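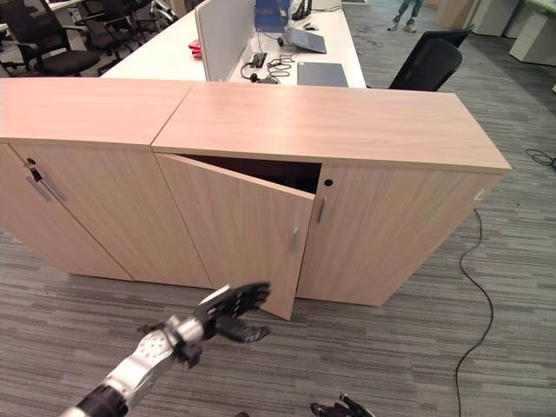
Low cabinets, light oak, with locks.

Galwood Shared Offices: Storage Questions

Do I get my own cabinet?
You get half of one. Members on the full plan may ask for a whole one, and may then join the waiting list, which had 61 names on it in September and has not grown shorter through prayer.

I lost my key. Now what?
A new one is $30. Please don't try a paper clip. Henrique Peixoto tried a paper clip, and we bought a lock.

What can't I keep in there?
Food, candles, anything that ticks, and fish in any form. Tax papers are fine, though they do tend to multiply.

Can I swap with another member?
Yes, if you both email the front desk. Handshake deals are charming and leave us with two people fighting over one key. 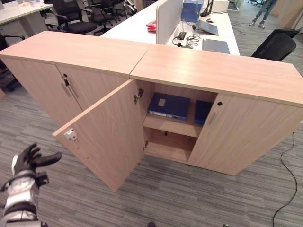 Belmiro Fonseca wrote in to ask why the swap rule needs both emails when his neighbor has been in Norway for a month. Fair point, Belmiro. We'll now take one email and a text message.

How long do you hold my things after I cancel?
Five weeks. Then they go to the Tilport depot, where getting them back involves a form, a second form and a ferry.

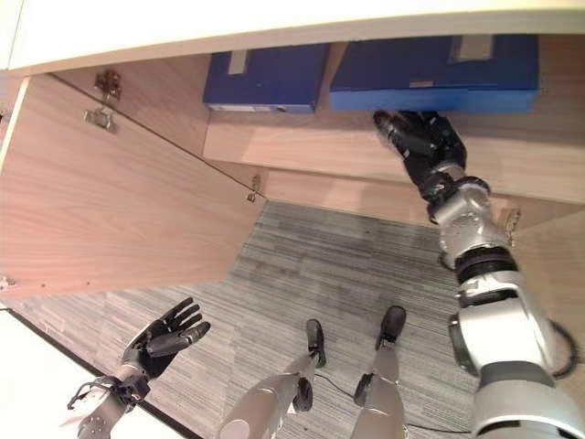

Labeling is your job, and we take it more seriously than you'd expect from people who run a coffee machine this badly. Put your last name and unit number on every box. Stick the label up on top, as on the two blue boxes side by side on the shelf, and write large. "Misc." is not a name. We have met several people called Martim, so a first name won't do either.

Who do I complain to?
Nuno Moreira, mornings only.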